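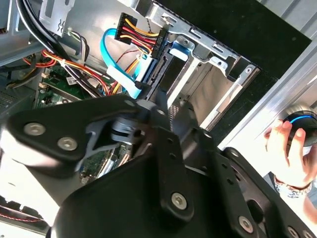
Vom Halbmarathon zum ersten Berglauf: Wie trainiere ich Höhenmeter, wenn ich im Flachland wohne?

Marilou Malabanan

Hallo zusammen, ich lese hier schon ewig mit und traue mich jetzt doch mal. Ich habe mich (nach zwei Gläsern Wein, ja ja) für den Valholm Trail im Mai angemeldet. 1843 Höhenmeter, davon der größte Teil in zwei langen Anstiegen, und dazwischen ein Abstieg, vor dem mir ehrlich gesagt mehr graut als vor allem anderen. Ich laufe seit ein paar Jahren Halbmarathon, komme da auch ganz ordentlich durch, aber eben alles flach. Platt wie ein Pfannkuchen! Unser höchster Punkt ist die Autobahnbrücke.

Im Moment laufe ich viermal die Woche, einmal davon lang, einmal mit Tempo, der Rest gemütlich. Fitnessstudio wäre vorhanden, da war ich zuletzt aber nur für die Sauna. Meine Fragen: Bringt Treppenlaufen wirklich etwas, oder ist das nur ein Trostpflaster für uns Flachländer? Brauche ich Stöcke? Und wie zum Kuckuck übt man Bergablaufen ohne Berg?

Schuhe habe ich mir schon gekauft, die Curkik mit dem groben Profil. Fühlen sich auf Asphalt an wie Fußballstollen, aber im Wald super. Freue mich über alles, was ihr so habt!

Jummai Adebisi

Oh, Valholm, wie schön! Den bin ich letztes Jahr gelaufen und ich wohne auch im Flachen, also keine Panik.

Treppen bringen sehr wohl etwas. Ich bin über den Winter einmal pro Woche ins Parkhaus bei uns um die Ecke gegangen, hoch zügig, runter locker, und habe nach und nach gesteigert. Am Anfang zwanzig Minuten, zum Schluss eine gute Stunde. Stupide, aber mit einem Hörbuch geht es. Wichtig fand ich, nicht alles hochzurennen. Im Rennen gehst du die steilen Stücke sowieso, das machen fast alle im Mittelfeld, und zügiges Gehen bergauf muss man erst mal lernen. Ich habe das auf dem Laufband geübt, maximale Steigung, Hände NICHT am Geländer (die Versuchung ist groß), und dabei richtig geschwitzt, obwohl es von außen nach Spaziergang aussieht.

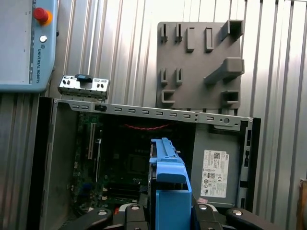
Dazu habe ich zweimal die Woche Kraft gemacht, zu Hause im Wohnzimmer: Ausfallschritte, Step-ups auf einen stabilen Hocker, Wadenheben auf einem Bein und ganz langsame Kniebeugen. Die langsamen sind die fiesen. Für bergab zählt vor allem, dass der Oberschenkel das Bremsen aushält, und das kann man auch ohne Berg vorbereiten. Such dir trotzdem irgendeine Böschung oder deine Autobahnbrücke und lauf sie runter, kleine schnelle Schritte, Blick ein paar Meter nach vorn, Oberkörper nicht nach hinten lehnen. Die ersten Male hast du danach Muskelkater wie nach einem Umzug. Der wird weniger, versprochen.

Stöcke: Ich hatte welche dabei und war am zweiten Anstieg heilfroh. Am ersten habe ich sie hauptsächlich getragen und einem netten Herrn fast ins Schienbein gerammt — also vorher üben, auch das Verstauen! Und wenn du es irgendwie einrichten kannst, fahr vorher ein Wochenende ins Mittelgebirge und lauf an beiden Tagen. Hat mir für den Kopf mehr gebracht als alles andere.

Ach so, Essen. Ich vertrage die Gels von Trikutum gut, meine Laufpartnerin bekommt davon Bauchweh. Teste das auf deinen langen Läufen, du bist ja deutlich länger unterwegs als beim Halben.

Gøran Strand

Treppen ja, Stöcke Geschmackssache. Schuhe vorher einlaufen.

Oluwatosin Dauda

Ich sehe das mit dem Tempotraining etwas anders als viele hier. Das würde ich auf jeden Fall behalten, aber umbauen: statt Intervallen auf der Bahn lieber vier bis sechs Minuten am Stück auf dem Laufband mit Steigung, dazwischen locker traben. Und die langen Läufe nach Zeit planen, Kilometer sind am Berg ziemlich egal. Bei meinem ersten Berglauf habe ich ständig auf die Pace geschaut und bin fast verzweifelt, bis ich die Uhr auf Puls umgestellt habe.

Mit den groben Sohlen würde ich übrigens nicht ständig auf Asphalt laufen, die sind sonst bis Mai halb runter. Für die Parkhausrunden reichen alte Straßenschuhe völlig.

Marilou Malabanan

Ihr seid toll, danke! Parkhaus gibt es hier auch, da gehe ich am Dienstag gleich mal gucken, ob man ins Treppenhaus kommt. Jummai, welche Länge hatten deine Stöcke? Ich bin 1,64 m und die Tabellen im Netz widersprechen sich alle.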